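Fabric care: washing sportswear at low temperature
February 6, 2021

Most polyester sports kit is cleaned adequately at a low temperature, provided the drum is not packed tight. Fabric softener should be left out - it coats the fibres and slows drying.
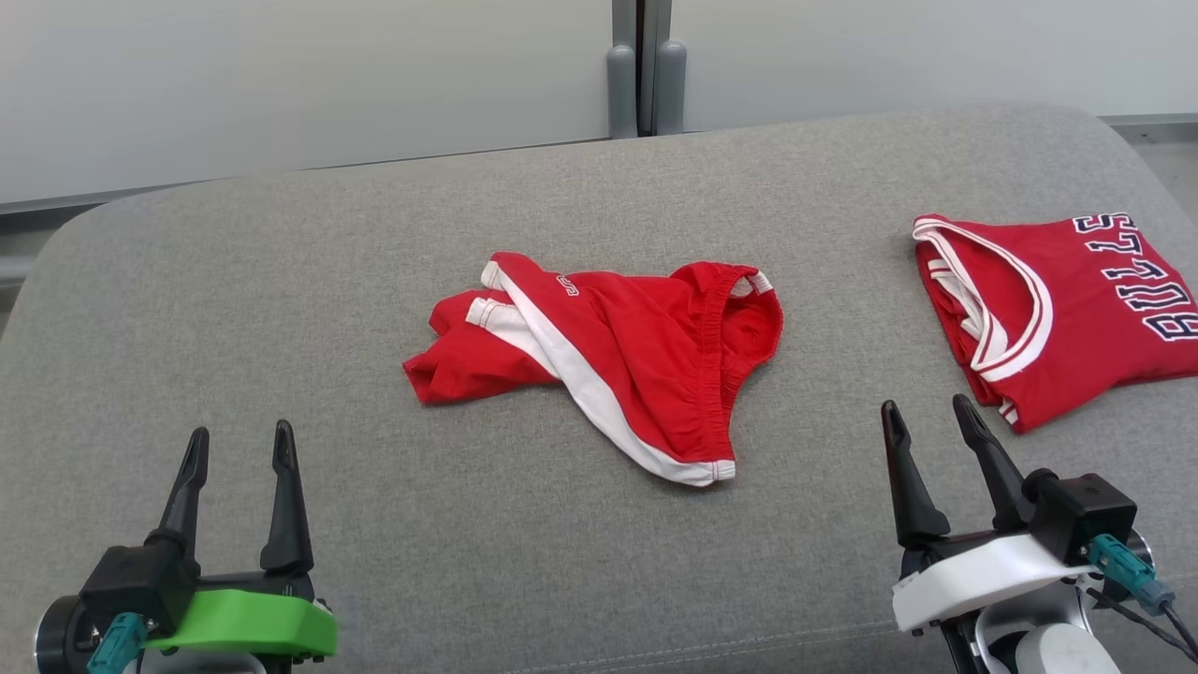
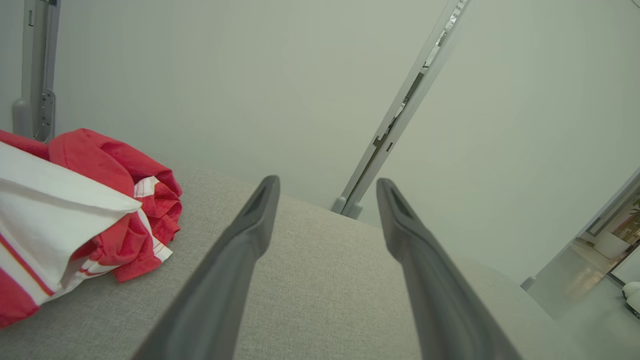
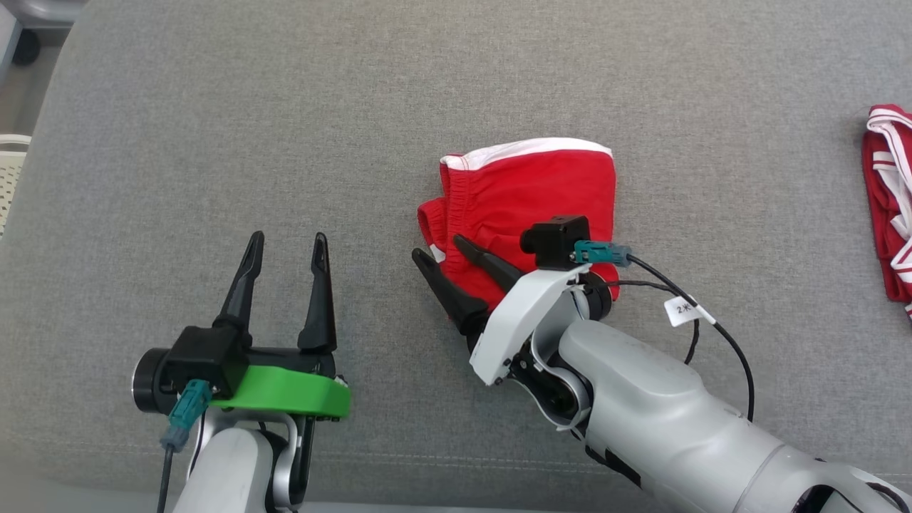

Grey upholstery fabric in all three.

Dosing matters more than cycle length. Châu Trương compared 55 loads in November and found that residue rose sharply when the measured dose was doubled. Elasticated waistbands should be dried flat, away from radiators. Limescale deposits should be cleared from the machine every 100 washes.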